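Nakerik old town: is the walking tour worth it, or just wander?
Forum: City Breaks > Trip Planning

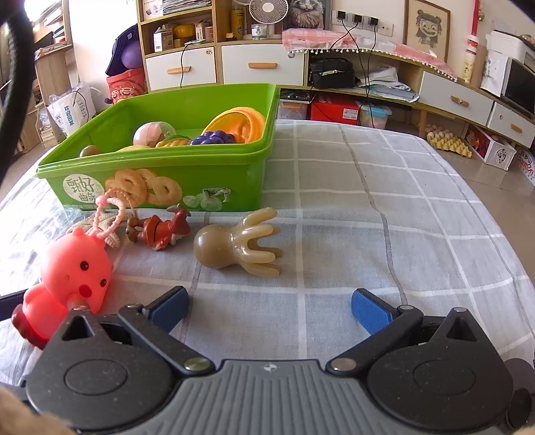
The cookie box on the bed, checked sheet and all.

stairclimber_jo wrote:
Packing has started, so I suppose the trip is real. Four nights in Nakerik, first visit, no car. My question is whether to book the Gromeo walking tour of the old town or to walk around it myself with a map and a misplaced sense of confidence.

What I like: old courtyards, staircases, plaques about people I have never heard of. What I don't like: being counted at every corner, and matching stickers. My sister is coming along and she likes lunch.

The tour is two and a half hours and meets at the Stanciu fountain. Anyone done it lately?

mapless_in_march wrote:
Wander. I've been three times and the best hour I ever had there was when I was looking for a pharmacy. I went through an archway behind the covered market and came out in a courtyard with a well, a walnut tree and a man repairing a chair. No tour goes there. I have never found it again, which may be why I speak of it so highly.

Ledgerdomain wrote:
Did you find the pharmacy?

mapless_in_march wrote:
No.

tollgate_annie wrote:
I'll stick up for the tour. I lived in Nakerik for 7 years and crossed the Stanciu square twice a day on my way to work. I could have told you which tram was late and which bakery was out of rolls. Then my in-laws visited and I got dragged on the Gromeo walk, and the guide pointed at the paving outside the bank, where there's a line of darker stone. That's where the old city gate stood. I had been stepping over the city wall every morning with a coffee in my hand, thinking about parking.

You don't see that by wandering. You see a nice street and then you see another nice street.

mapless_in_march wrote:
What's wrong with two nice streets?

tollgate_annie wrote:
Nothing, until you get home and can't tell anyone where you've been.

Ledgerdomain wrote:
It depends completely on the guide. If you get Hermenegildo Trujillo, go. He does the morning walk and he talks to you as if you'd both been locked out of the same building. He spent a good ten minutes on one door handle and I would have given him twenty. If you get the young fellow with the speaker clipped to his belt, you will learn the height of everything.

Price was 18 a head when I went in September. Stairs are included.

old_suitcase wrote:
Eighteen for being told the height of things. I remember when you could get the booklet from the tourist office for nothing and be wrong at your own pace.

Do they still sell the Jodilier guide? Small thing, brown cover, the map is upside down in relation to every street sign. I learned more from that than from any tour, mostly by having to ask people.

tollgate_annie wrote:
The Jodilier is still in the shop by the museum. They fixed the map. You'd hate it.

pavement_pat wrote:
Going against the grain here, but I did the tour and found it a bit of a slog. There were 40 of us, in a street built for one donkey. The front half heard about the siege and the back half heard the front half. At one point we all applauded and I still don't know what for.

If you do book, stand next to the guide and stay there. Be shameless about it.

Ledgerdomain wrote:
Which walk was that, Pat? The morning one is capped. I'd bet you had the afternoon, when the coach people join.

pavement_pat wrote:
Afternoon, yes. I was on vacation, I don't do mornings.

Ledgerdomain wrote:
Well then.

pavement_pat wrote:
I paid the same price as you. I'm allowed to have paid for the same donkey.

stairclimber_jo wrote:
This is useful and also slightly alarming. Two follow-ups. Is the bell tower worth climbing? And does the tour pass anywhere near food at a sensible time? My sister has now read this thread and her only comment was "what about the bakery."

tollgate_annie wrote:
Bell tower: yes, if your knees are on speaking terms with you. The steps are worn down in the middle so you go up one side and hope that whoever is coming down has had the same idea. There's a bench halfway up, and nothing to look at from it except other people arriving.

Bakery: corner of the square, green door, left side. Get the poppy seed thing. The morning walk ends close by, in time to get in before the office crowd.

mapless_in_march wrote:
The bell tower is overrated. You climb all that way to get a view of the one street the tower isn't in. Go up to the cemetery gate instead, it's free and there are cats.

old_suitcase wrote:
I once read on a sign there that the tower had survived 1,000 storms. I wondered who was keeping the tally and whether it was a paid position.

pavement_pat wrote:
Guide with the speaker would know.

tollgate_annie wrote:
Jo, one practical thing and then I'll let Mapless have the last word, since he'll take it anyway. Do the tour on your first morning. Don't save it. If you do it at the end you spend the flight home thinking of everything you walked past.

mapless_in_march wrote:
I disagree, and thank you. Get lost first. Then do the tour and let the man explain where you were.

stairclimber_jo wrote:
Booked the morning walk for day two. Day one is for getting lost, with the Jodilier for company if the museum shop is open. My sister has agreed to all of it on condition that the green door comes first.

Mapless, if I find your courtyard I'll post directions.

mapless_in_march wrote:
Please don't.

Ledgerdomain wrote:
Please do. And mention if you pass a pharmacy.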